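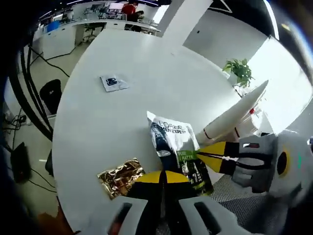 Fulport bench log
June 16, 2019
Subject: two-gripper trajectory alignment, release candidate of the Lukell tracker

Purpose of the session: to determine whether the revised time alignment in Lukell holds when both hand-held grippers work over the same part of the table. In the May build the two camera streams were synchronized once, at the start of a recording, and the offset was treated as constant. The replay tool (Leite) then showed the fingertips of the two devices passing through each other in long recordings.

Changes under review:
The offset is now re-estimated every 500 frames from the angular rate signals of both devices.
Fingertip width is interpolated to the camera time stamp before the pose is written.
Pose estimates supported by fewer than 50 tracked features are marked invalid and are no longer filled in by the smoother.

Setup. The round white table was retained. It is a poor surface for feature tracking, as the top offers almost no texture, and the tracker depends on the background and on whatever is lying on the table. Printed packaging is therefore useful to us, clear plastic much less so. Daylight from the window was left as it was. Exposure was fixed for both cameras before the first recording.

The loss threshold in the configuration file was set to 300 ms. Anything longer splits the trajectory into two segments, each with its own map alignment. Leite does not yet display the split, and a reader of the plots should check the segment index by hand.

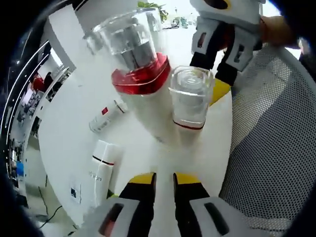
Clear cups with red bands, second gripper at the short cup.

Observations. Relative pose between the grippers remained consistent in replay during close approaches, and the crossing of fingertips did not recur. Rotation about the viewing axis is still noisier than the other two axes – the same behavior as in May. The segmentation model loses the outline of transparent objects where the white tabletop shows through. This does not affect the gripper poses, but it does affect the contact labels, which should be treated as provisional for all cup recordings.

One defect was found. When both streams are invalid at the same moment, the re-estimation step reuses the previous window without writing a warning. Entered in the Grollasex tracker as blocking for the release.

Open items:
Add the segment index to the Leite plot header.
Write a warning when an offset window is reused.
Raise the overlap between windows to 70 percent and repeat the alignment on the stored recordings.
Decide whether contact labels for clear objects are to be taken from finger width alone. The planner group has asked for an answer before the label format is frozen.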